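Werby Housing Services
Progress report to the Zendby Fund: Restroom Cleaning and Linen Standard, second reporting period
Reporting month: March

1. Status

The project is on schedule against the work plan approved in the grant agreement. The period covered the change from disposable wipes to washable microfiber towels in the residential restrooms at the Gilbert and Dutwood buildings, the first laundering cycles under the new standard, and a revision of the written cleaning sequence. Spending is within the approved line items, with no transfers between lines requested.

2. Scope of work completed

A total of 83 restrooms are now cleaned under the new standard. Gilbert was converted first, and Dutwood followed once the shelving in its linen room had been installed. Both buildings use the same towel colors. Pink towels are assigned to the toilet and to surfaces close to it: the tank, the lid, the seat, the outer bowl and the adjoining wall up to the paper holders. Blue towels are assigned to sinks, faucets and mirrors. Floors are covered by flat mops and are outside the towel count.

The sequence for the toilet area runs from clean to soiled. Paper holders are wiped first, then the tank, then the top of the lid, the underside of the lid, the seat and the outer bowl. Cabinets next to the tank are wiped on the side facing the toilet at each visit and on the remaining sides once a week. A towel is folded into quarters before use and turned to a fresh face after each surface. When all faces have been used, the towel goes to the soiled bag and is not returned to the cart.

In the earlier draft the lid came before the tank. Trial visits showed that staff leaning over to reach the tank tended to touch the finished lid, and the order was reversed. The change added no time to the visit.

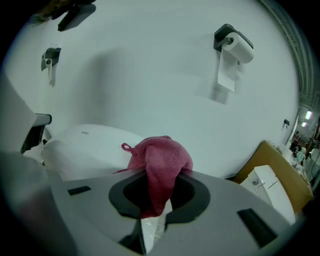 Residents at Dutwood had asked whether a towel used on a toilet lid could later be used on a kitchen counter, and whether washing alone was enough to prevent a problem if it was. One reply received through the comment form reads: We like the cloth better than the wipes, it leaves no streaks on the tank, but please keep the pink ones out of the general wash. I would also like to see the paper holders done every time. They get missed.

Both points have been acted on. Pink towels are now bagged and washed as a separate load in both buildings, and no restroom towel is issued for kitchen use. Wiping of the paper holders has been moved from the weekly list to the list for every visit.

3. Linen inventory

The grant provided for the purchase of 3,000 towels in two deliveries. The first delivery has been received in full and 1,773 towels are in circulation, with the balance of that delivery held as sealed stock at Gilbert. The second delivery is planned for the next period.

Towels are inspected when folded. A towel is withdrawn if the loops are flattened over most of one side, if the edge stitching has opened, or if the hanging loop has torn away. Torn loops were the most frequent cause of withdrawal this period — the drying hooks at Dutwood have a sharp lower edge, and replacement hooks have been ordered. Towels with a torn loop and sound fabric are passed to the maintenance shop and removed from the restroom count.

The supplier's literature gives no firm wash life. For budgeting purposes the project assumes about 50 washes per towel. Fabric softener is excluded from all loads, and dryers are set to low heat.

4. Open items

Wash logs at Gilbert are incomplete for the first part of the period. Loads were recorded by bag and not by color, so the share of pink towels cannot be separated out. The log sheet has been corrected.

Storage at Dutwood remains tight. A second shelf unit would allow clean pink and blue towels to be kept on separate shelves. The cost can be met from the existing equipment line.

5. Next period

Planned work consists of receiving the second delivery, fitting the replacement hooks, and carrying out one unannounced check of the cleaning sequence in each building. The updated log sheet and the revised sequence will be submitted with the next report.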